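Friday, October

In at half past seven. Heating was off again on our side of Seixas, so I kept my jacket on until ten. Restarted the planner machine, pulled last night's build of Postier, and spent the first hour reading my own notes from Wednesday. They were not good notes. One line just said "yaw wrong, see log," and there are nine logs.

The problem is the same one as all week. Postier picks the grasp and Flatier gives it the rim: a fitted ellipse, a plane, and a confidence for each. When a plate lies on the table the fit is fine. When a plate or disc is standing on edge, the ellipse goes thin, the plane normal gets noisy, and the approach direction swings from one cycle to the next. The arm follows it like a good student and you can hear it hunting.

I started with the case I expected to be worst, the see-through disc held on edge. The depth goes right through it in places and picks up whatever is behind. I turned off the plane fit completely and let Flatier use only the image edge, with the finger closing axis fixed square to the rim.

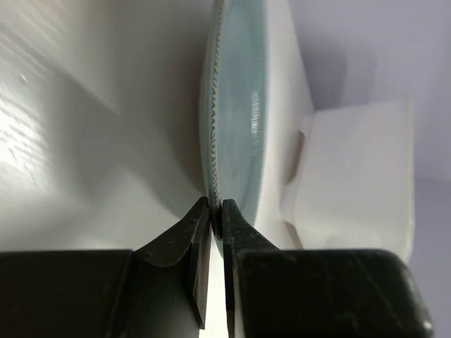 Lourenço Carvalho thought I was treating the symptom, and that a planner with a bad normal should ask for another view before it commits to anything. He would put the extra view in as a cost and let the search decide.

I wrote that down because he is probably right for the long run. For today I wanted to know how far the edge-only fit goes. It goes further than I expected. The yaw stopped swinging. What I got in exchange was a slow drift along the rim, a few millimeters each time the loop ran, always to the same side. I watched the numbers for a while and could not see a pattern in them, so I wrote them to a file and went on.

Coffee. Talked to the people upstairs about the network switch. They will swap it next week. Until then the camera topics share a link with the backups, and I get stale frames whenever a backup job starts. I added a check that throws away any frame older than 300 ms. Before this the planner would happily use it. I should have had that check in from the start.

Then the replay set. We have 989 recorded approaches, most of them with plates lying flat, and I ran them all through the new build with the edge-only switch set to automatic. It took until almost noon. Results:

- 237 of them changed grasp compared to the old build
- 39 of those changed for the worse, by my own reading of the overlays
- the rest of the changed ones were the same or better

I went through the bad ones by hand. Nearly all were plates with a raised or decorated rim. Flatier finds two edges there, the outside of the rim and the inside of it, and sometimes jumps between them in the middle of an approach. A dotted border is bad in its own way. The edge detector takes the dots for corners and the ellipse comes out a little too small. I lowered the corner weight for anything the segmenter calls a plate and ran the bad ones again. Most came back. I did not rerun the full set, and I need to before I merge.

After lunch I worked on the open table, with the fingers apart and the arm holding still, to get the table plane right before anything else. The grain in the tabletop helps the matching, but where the light hits it the stereo has holes. I masked out the bright pixels and fit the plane on what was left. The residual went down and stayed down. I also changed the fit so it keeps the last good plane if fewer than a quarter of the pixels survive the mask.

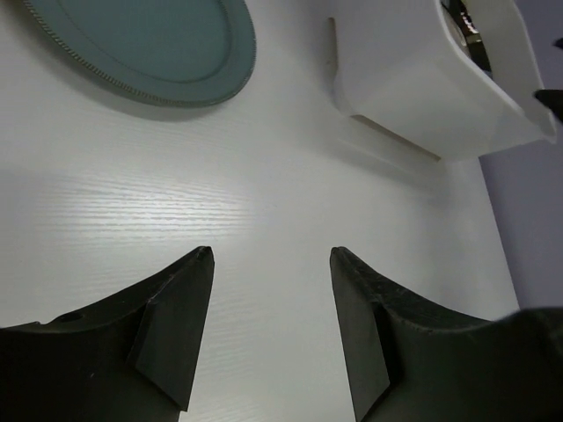 *Table plane check, teal plate in the corner of the view.*

I also found out why the drift always went to the same side. The fingertip offset in the config was for the old tips. These ones are a different shape and the contact point sits higher. It was one wrong number, and it had been there since we changed over. I fixed it in the Kolari config and in the copy that the simulator reads, then spent twenty minutes finding a third copy in the launch file. I would like there to be one copy. I put in a ticket for it under my own name so that it does not sit.

The drift is gone from the replays now. I have not decided if the edge-only mode was ever needed, or if the bad offset was making everything look worse than it was. I left both in, with a switch, and wrote in the log which one was on for each run.

Around three I moved on to target selection with more than one plate around. Two of them were up on the left, overlapping, and the one with the banded rim was down by the fingertips, with most of it hidden behind the gripper. This is the part I trust least. Flatier gives each plate an ID, but when the gripper covers most of a rim the ID can die and come back as a new one, and then Postier thinks its target has vanished and replans to something else. 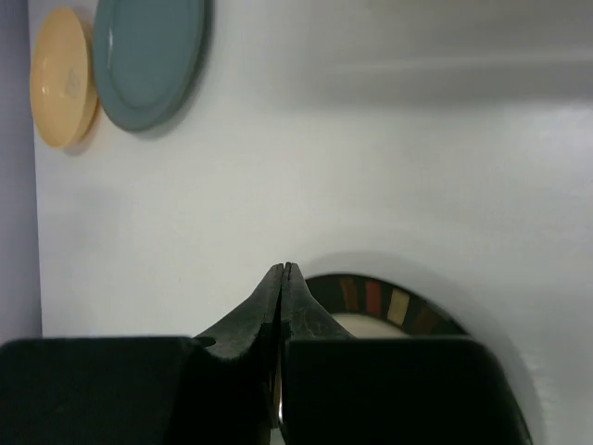
Carvalho asked why the tracker needs to see the plate at all during the last stretch, when the arm knows where it is and nothing on the table is supposed to be moving by itself. Freeze the target at some distance and finish on joint positions.

We went back and forth on it. My worry is a plate that gets nudged. If the fingers touch the rim early and push it, a frozen target is wrong and there is no way to notice. His answer was to watch the finger effort and stop if it comes up too soon. That seems fair, and it is less code than what I had planned. I put in the freeze with the distance as a parameter, and the effort check behind it. The effort threshold is a guess for now. I need a few dozen runs to set it properly, with different plates, because the heavy ones will take more of a push before they slide.

I gave the ID problem a small patch too. When an ID dies under the gripper mask it is held for two seconds before it is dropped. It isn't elegant -- a hidden plate that really was taken away will haunt the planner for two seconds -- but it can live with that.

The last thing was the two-arm case. Each arm runs its own copy of Postier, and they share a list of claimed objects plus a rough volume around each gripper. The volumes are too fat. With one gripper over the banded plate, the other one gets told that half the table is blocked, including the straw tray and the free space in front of the bin. I replaced the single box with three capsules for the fingers, the body and the bracket. The cable is still not modeled. I added some padding on that side for it, which is a poor way to do it.
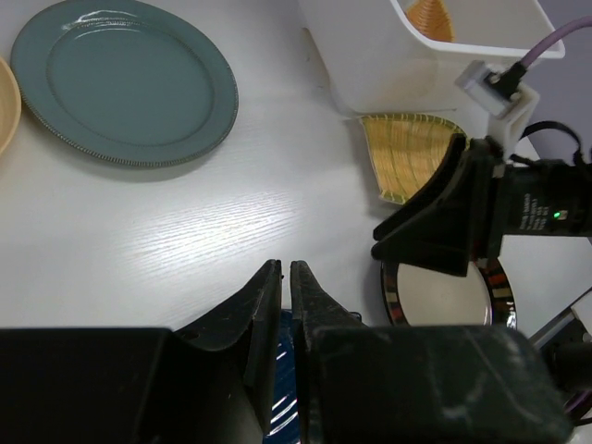 The padding was the part Carvalho did not like. If it is only there for the cable, he said, name it after the cable, or in half a year somebody will tune it away to get two more centimeters of reach.

Renamed it. The parameter is now cable_padding, and there is a comment above it.

Planning time with the capsules is slightly longer per query, but there are fewer failed queries, so the total should come out lower. I have only looked at a handful and will measure it on the full set. Both arms also still claim objects in the order they happen to start up, so the left one usually wins. I want the claim to go to whichever arm has the cheaper plan. That means planning before claiming, and then the two can plan for the same plate at the same time and one of them has wasted its effort. I drew it on the board twice and did not like either drawing.

Left to do:

- full replay run before merging, with the new offset and the lower corner weight
- set the effort threshold from real runs
- one config file for the fingertip offset
- extra view as a cost, per Carvalho, at least as a test branch
- claim order

I started the full replay at ten to six and set it to write its results to the shared drive. Backups run at seven, so the copy may be slow. Took the bus home.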